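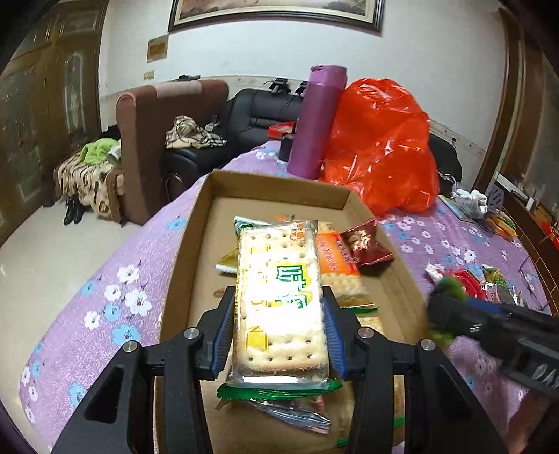 The Box on the Bed

A carton of snacks is a small thing to organize, and most people never do it. By Ynyr Gwilliam

Most households I know have one. It may be a drawer, a basket on top of the refrigerator or a shopping bag hung on a door handle, but it holds the same sort of stuff: single packets of crackers, wrapped biscuits, sweets in foil, the odd thing brought home from a trip and never opened. In our apartment it has always been a cardboard box. When the box needs sorting it goes on a bed, where there is room to spread out.

I have been writing about household storage for this magazine for a while, and readers send in more letters on closets and garages than on food. But the letters on snacks are longer. People feel strongly about them. One reader in Ohio keeps a locked tin. Another wrote two pages on her husband's habit of putting back empty wrappers. So for this issue I spent some time on the snack box and what a person can do with one in an afternoon.

Why a bed

The kitchen table is the obvious place, and it is often the wrong one. It usually has something on it already, and someone will want it back by dinner. A bed is wide, soft and at a good height if you kneel or sit on a low stool. Packets do not roll off it easily. You can put the carton in the middle and make piles on both sides.

A patterned bedspread, like the lavender one with white and light-blue flowers, does make small wrappers harder to spot. If this bothers you, lay down a plain sheet. I usually don't. I do shake the bedspread out afterward, over the balcony, and there are always crumbs.

Clear off what you can first. Toys and bags tend to end up on any bed used in the daytime, and a plush animal can sit at one end without doing any harm. Anything that could be mistaken for food packaging should go somewhere else. I once filed a packet of bath salts with the biscuits and it stayed there until January.

What is in there

The mix is always more varied than you expect. Square crackers in clear plastic are easy, as you can see the pale biscuits with their pinholes through the wrapper and tell at once whether they are whole. Foil is harder. A red and gold foil wrapper tells you it was meant to look good in a dish. It does not tell you whether the thing inside has gone soft.

Our own box leans toward biscuits and crackers from the Asian grocery on the corner, where a lot is sold in single wrapped portions. The labels are mainly in Chinese, which my wife reads and I do not, so I sort by shape and she corrects me. Green labels are not all one flavor. I assumed they were for two years.

Individually wrapped portions have a bad name because of the plastic, and the complaint is fair. From a storage point of view they are very easy to live with. One packet gets opened and the rest stay crisp. They travel in a coat pocket. They also multiply, and that is how you come to have a carton of them.

Emptying the box

There are two ways to go at it. You can tip the whole thing out, or you can lift the packets out one at a time.

Tipping is quick and satisfying, and it breaks crackers. Thin square ones suffer most. They come packed tightly against each other in a short stack, and a drop onto a corner will crack several together. If your box is mainly sweets, tip away. If it has crackers in it, take them out by hand, holding the packet across its wide faces and not by the sealed end. The seal is the weakest part of the wrapper and a small tear there is hard to see.

I take the top layer out first and set each packet down with its label up. Then I go around the edges, where flat packets slide down against the cardboard and stay for months. The oldest food in any box is standing on its side along the wall.

Two people make the work faster if each has a job. One takes things from the carton and the other arranges what has come out. If both reach into the box they get in each other's way, and if both arrange, they argue about where the striped wrappers go.

Making the piles

I have tried a number of systems. The fanciest used printed cards and was given up the same day. What has lasted is this.

Crackers and plain biscuits go together. These are the ones people eat with something else, with soup or cheese or tea, and they want to be found quickly.

Filled and coated biscuits go in a second pile. They melt or stick in summer, so they need the coolest spot you have.

Sweets and anything very small go in a third pile, and this one needs a container of its own. Loose sweets in a big box always sink. You then have to dig for them, and digging is what breaks the crackers.

The last pile is for things you cannot identify or do not like. Be strict about it. If a packet has been through two sortings without being eaten, give it to someone who will eat it. The porter in our building takes the coconut ones.

Some people sort by date alone, and there is a good argument for it. The trouble with single packets is that the date is often printed on the outer bag, which went in the trash long ago. When I unpack a new bag now I write the month on the first packet with a marker and put that packet at the back. It is a rough method and it works well enough.

The container question

A plain brown cardboard box is better than most people think. It keeps light out, it costs nothing, and you can cut it down to the height you want. When it gets greasy you flatten it and get another. Its weak points are damp and insects. In a humid kitchen the bottom goes soft, and ants can walk in under the flaps as they please. Keep it off the floor.

Tall cylinders look neat on a shelf, but they are awkward for flat packets. You can only reach the top few, and everything else is a guess. They do better with long things such as breadsticks, or with loose sweets you don't mind pouring.

Plastic bags are what most of us really use, and a big translucent one, tied at the top, will hold a surprising amount. You can see colors through the side even if you can't read anything. The contents bulge and shift, though, and whatever is heavy ends up at the bottom on top of whatever is fragile. I use bags for carrying and for nothing else.

I also tried two products made for the job. The Brivudero is a stacking tray set with low sides, and it suits people with a deep cupboard. The trays slide well. The lowest one is too shallow for a cracker packet standing on edge, so you have to lay them flat, and this wastes space. The Stulora is a single bin with movable dividers and it came closer to what I wanted. The dividers clip in firmly and can be washed. My only complaint is the lid, which needs both hands.

Tripathi, a housewares shop near my office, sells a cloth-lined box that several readers recommended. It is handsome on a shelf. The lining picks up crumbs and holds them, and I went back to cardboard after three weeks.

If you stay with cardboard, make dividers. Cut two strips from the flaps, slot them halfway through each other and press them down into the box as a cross. It takes five minutes and gives you four sections, one for each pile above. If you have no fourth pile, that section can hold tea bags.

Putting it back

Fill the sections in reverse, with the sturdiest packets at the bottom. Stand square crackers on edge like books so that each can be pulled out alone. Keep all the labels facing one way. It looks fussy, but you will be able to see at a glance what has run low, and you may stop buying a sixth bag of the same thing.

Don't pack the sections tight. A box that is full to the top gets pressed down when something is put on it, and something always will be. I leave a hand's width of space.

Where the box lives afterward depends on the household. Ours spent a year next to the sofa, and we ate twice as much from it. It is now on a shelf in the hallway, high enough that you have to want something before you go and get it. Children will find it wherever it is. A reader suggested giving them a small box of their own to run as they like, and I have since seen this done with good results and a great many arguments over foil wrappers.

Readers' swaps

Several letters mentioned swapping, and I'd like to hear from more of you about it. The idea is simple. Two or three families sort on the same weekend and trade their unloved piles. One group on the east side of the city uses a paper ticket it calls a Token, good for any one packet from another family's box. They say the coconut biscuits have now been through every home in the group.

Write to the usual address if you have a method that works, especially for hot climates. Please don't send samples. The last ones arrived as powder.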